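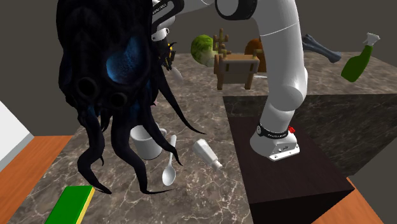 Can a public demonstration of a robot arm be useful to the visitors and still give researchers data they can use?
It can, provided that the tasks shown to visitors are the same tasks used in the evaluation and that the rules for stopping a run are fixed before the doors open.

4.2 Demonstration at the Open Day

The Derken simulation environment was shown to the public during the January open day at the Grotau site. The session was held on a Thursday afternoon and was open to visitors without registration. Its purpose was twofold: to present the current state of the work to people outside the field, and to observe how the task set would be received by persons who had taken no part in its design.

Visitors were admitted in groups of no more than 8. Each group was given a short spoken introduction and then watched a sequence of 5 simulated tasks on a large display. All tasks took place at a kitchen counter and were carried out by a single arm. Figure 3 shows one view of the counter. The objects are of mixed kinds and sizes, among them a white mug, a spoon, a green spray bottle and a large dark figure with long tentacles, one of which passes in front of the mug. Much of the end of the arm is hidden behind this figure.

Figure 3. Rendered view of the counter with the robot arm, the tentacled figure and assorted objects.

Partial views of this type were discussed at length with visitors. Several groups asked how the arm could be expected to reach for an object that a person looking at the same display could not fully see. Staff explained that a task instruction names the target object and that the policy must choose its motion from the available camera views. The question was raised so often that a written explanation was added to the handout before the final group entered.

The tasks were run from stored starting states under the Kakiteo scheduler. A run was stopped when the target object had been placed, when it had left the counter, or when the time limit was reached. The same conditions apply in the main evaluation described in Section 5. No run was repeated for the benefit of an audience, and failed runs were shown in full. Visitors were told of this rule at the start of each session.

At the end of the session, visitors were invited to complete a one-page form. A total of 50 forms were returned. The form asked which task had been easiest to follow, which had been hardest, and whether the wording of any instruction was unclear. Comments on wording were the most useful to the project. Instructions that referred to an object by its position, such as "the item at the back," were often read in more than one way, and these were rewritten to use the name of the object. The revised instructions are used throughout the remainder of this paper.

The forms were not designed as a formal survey, and no statistical claims are made from them. Visitors chose to attend, and many had a prior interest in robotics. The results of the demonstration runs are likewise kept apart from those in Section 5, where the Polák baseline is evaluated on the full task set under the same stopping conditions.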